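Notebook — burner bench, Brurnbridge workshop
October, Tuesday, started 8:40

Carrying on from the last entry. Subject is still the yellow tipping on the outer ring of the Netow two-ring burner when both rings are open. Inner ring alone is fine at every valve position. Outer ring alone is fine from half open up. Both together, the outer goes soft and yellow on the side away from the inlet, and the 40 cm pan comes off the stand with soot on that side.

Setup. Burner on the low tripod, legs shimmed level. Propane, full cylinder, regulator at the fixed household pressure. Hose is the short one, new clips. Pressure tap fitted between the regulator and the manifold, and a second tap on the outer ring feed just after the valve. Water manometer on each. Leak check with soap solution at every joint before lighting, repeated after moving the hose. One bubble at the second tap, remade with fresh tape, clean on the recheck.

Run 1. Inner ring only, full. Manifold pressure drops slightly on opening and holds. Flame blue, short cones, no lift.

Run 2. Outer ring only, full. Manifold drops a bit more. Cones even around the circle. A few ports near the weld burn a little longer than the rest. Marked them with chalk once the casting had cooled.

Run 3. Both, full. Manifold pressure sags and the outer feed sags further. Yellow tips over the far third of the outer ring after a couple of minutes. Closing the inner valve brings the outer back to blue almost at once.

So there is a supply component. Tekle's view is that the regulator is undersized for both rings together and that the rest is noise. I don't think that covers it. If it were only low pressure I would expect short lazy flames all the way around, and the near side stays crisp. Low jet pressure also means less primary air pulled in at the venturi, so a marginal air setting would show up first when the pressure goes down. Both things at once, probably.

Swapped to the higher-capacity regulator from the Moges stand (same outlet pressure, bigger body). Note for anyone borrowing it: the washer is missing from the inlet nut, I used one from the drawer.

Run 4. Both, full, larger regulator. Manifold sag is now small. Yellow tipping reduced but still there, same side. Sooting on the pan is lighter, a smear you can wipe off with a dry cloth.

Run 5. As run 4, outer air shutter opened one notch. Far side is blue. Near side is a bit noisy, with slight lift at two ports when cold, gone once the ring warmed up. No light-back on turning down. No light-back on shutting off either, checked three times.

Boil test, both rings full, 40 cm pan with lid, same fill line and same tap water for each. Timed from lighting to rolling boil.
Old regulator, shutter as received: 1,222 seconds
Larger regulator, shutter one notch open: 800 seconds
Start temperatures were not matched to better than a degree or two, so don't quote these outside the shop. The difference is far bigger than that error in any case.

Weighed the cylinder before and after the second boil. Down 214 grams. Did not weigh for the first one, should have. Will repeat with the old regulator so there is a pair.

11:15. Chaltu came by with the drilling sheet for the outer ring. The ports on the far side are on drawing. The jet is on drawing too, checked with the pin gauges. She asked whether the mixing tube is straight. It is not quite: sighting down it with a lamp there is a small sag just past the venturi, toward the floor. Could be enough to spoil the mix on one side. Need a second casting to compare before blaming it. Vuvus have two at their counter from the same batch, Hawi is asking for one.

Pan stand. Unrelated to the flame problem, but noting it while it is on the bench. With the 35 cm pan centered by eye, the three support arms hold fine. With the stockpot, the flat base covers the whole outer ring and there is very little room for the exhaust to get out. Outer flames bend inward and the smell changes. Packed the pot up on steel spacers and it cleared. Tiruwork has a taller set of arms drawn up for the still version and I want to try those here before anyone changes the burner for a problem that belongs to the stand. 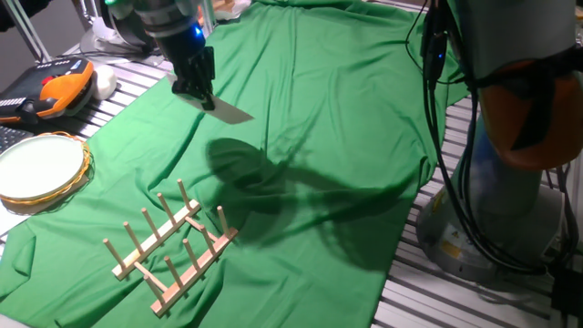

5 min read

Wind. Moved the burner to the open door for the afternoon, fan on low from the yard side. Inner ring is well sheltered by the outer and did not care. Outer ring on its own at minimum went out on the windward side twice and relit from its neighbors. Not acceptable for the outdoor version without a shield. Simple skirt from scrap sheet, open at the bottom, cured it. Skirt must not cover the air shutters — I had it too low the first time and got yellow tips all the way around inside a minute.

Valves. Outer valve is stiff from minimum to off. Inner is smooth. Took the outer spindle out with the gas off at the cylinder and the line burned down. Grease was dry and had some grit in it. Cleaned, regreased with the gas-rated stuff, leak checked again. Better. The two knobs turn independently with no cross effect on the minimum setting, which was Mireille's question from the last meeting.

To do:
Repeat run 3 and the first boil with the old regulator, weighing the cylinder.
Second casting, check tube and compare flame.
Tall arms with the stockpot, spacers out.
Shutter one notch further with the skirt on. Watch for lift when cold.
Order inlet washers.
Replace the manometer tubing on the outer tap, it is going cloudy and the meniscus is hard to read.

Cylinder closed and disconnected 4:50, hose hung up, larger regulator left on the burner bench with a tag on it. Mireille needs it back on the Moges stand before the still trials, so the repeats with it come first.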